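In praise of the odd glass

I have been drinking out of other people's glasses for four years now and I can't recommend it enough! By that I mean second-hand ones, bought singly, from the hospice shop in Jakbridge and the market that sets up behind the station every March. My friend Halima Afolabi thinks a cupboard should match. Mine has a tumbler from a closed-down hotel, four sherry glasses nobody's aunt wanted, and a heavy thing with a chip I turn away from my mouth.

What I love is that they make you notice. A boxed set of six vanishes the moment you put it away. An odd glass has a weight and a wobble, and guests pick favourites (Osian Hughes will fight you for the hotel one). They cost next to nothing, too, and if one breaks you haven't spoiled a set, you've just made room.

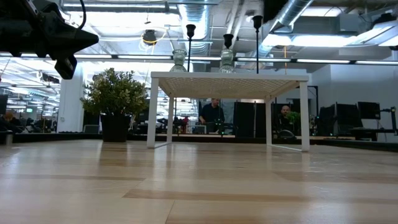 Colour is where people go wrong, I think, by wanting either perfectly clear or full-on cobalt. Go for the in-between! Clear glass with a slight green tint, like the two pieces on top of the white shelf, is my favourite thing to come across, and I'd put it up high where you'll look at it. Then take it down and use it. I have mine for water, milk, cut parsley and, on bad evenings, the end of the gin.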